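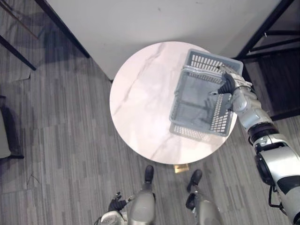 Service Robotics 2, Unit 6
Case notes: the grip that reported itself fine

Read these before the April lab. The case comes from Karno, the produce-picking trial at our Vanside site, and it is a small failure. Nothing caught fire. The big ones get their own unit, with a guest lecture and worse coffee.

What happened

The task was to lift an empty basket off a table by one corner, carry it to the produce stand and set it down. On run 91 the basket slid out of the fingers halfway there. The robot kept walking, reached the stand, lowered an empty hand with great care, opened it and logged a success. It then spent the next part of the run placing tomatoes into a basket that was somewhere behind it on the carpet.

The log for that run has 834 lines. The word "warning" appears in none of them.

Why the robot was so sure of itself

The controller on Karno (the team calls it Furukawa, and the reasons are lost) checked the grip once, right after the fingers closed. Force over threshold, flag set to HELD, on to the next step. The flag was cleared only by the release command. Between those two moments the basket could have been in Gonwood and the software would have gone on believing in it.

A corner grip makes this worse. The weight hangs off to one side, so each step twists the rim a little against the fingers. A reading taken while the table still carries the load says very little about the walk.

The first repair, which was bad

Somebody raised the closing force by 25 percent. The next basket stayed put and its rim cracked. Please remember this when you feel the urge to fix a sensing problem with more squeezing.

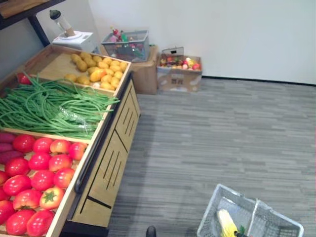
Why didn't the robot stop when its hand came up empty at the stand?
It never checked the hand again. The stop rule looked at the HELD flag, and the flag still said the basket was there.

The second repair

Grip force is now read all through the carry. If it drops below threshold, the robot stops walking, keeps the arm still and waits for a person. After a release, the camera has to find the basket at the target before the log may say "success." Runs got slower, and there were complaints.

For the lab

Bring a state diagram of the carry, on paper, one page. Mark every place where the software assumes something it last measured earlier. Then choose one and describe how you would make it fail on purpose, with the emergency stop in your partner's hand and both of you outside the taped line.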